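Council staff logins turn up for sale, and I've been reading the small print

December 2, 2019

Well, it has been a busy few days here. If you work for Dirnell council, or you've ever emailed someone who does, you'll want to put the kettle on for this one.

I've now seen the list that has been doing the rounds on a forum where people sell stolen passwords. It has 1,202 lines in it, each with a council email address and what looks like a scrambled password next to it. I won't link to it, so please don't ask me to (three of you already have!).

The addresses come from Vudeck, the system staff use to book leave and send in expenses. The council moved over to it in November, and a lot of you told me then that you'd been sent the same starter password as the person at the next desk. I wrote it up at the time and got a rather stiff email back from the press office saying the set-up was "in line with supplier guidance". The supplier is Jikerell. I rang them twice this morning and was promised a call back, which I'm still waiting for.

Hicham Samir, who runs the council's IT desk, did pick up the phone, and I was grateful for that. He told me 27 accounts had been logged into from outside the network before the system was locked, and that payroll sits somewhere else entirely. "We don't believe any bank details were taken," he said. I asked how sure he was and he said he'd know more once the logs had been gone through, and that he'd rather not guess.

Councillor Abdel Hamid wants the whole thing talked through in public. He says he asked for a security check before the contract was signed and was told it would come later. I've asked to see that exchange and he has promised to dig it out for me.

Meanwhile 200 staff have been told to come in and change their passwords in person, with photo ID, in the ground floor training room. I'm told the queue was out past the lifts by mid-morning, so do take a book.

If you've had an odd email that claims to be from Vudeck, don't click on anything in it, but do send me a screenshot. My address is at the bottom of the page, as ever. 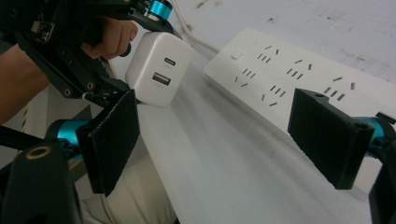 More from the council beat

Parking permits: the new prices, street by street
Library opening hours over Christmas
Who voted for what on the bypass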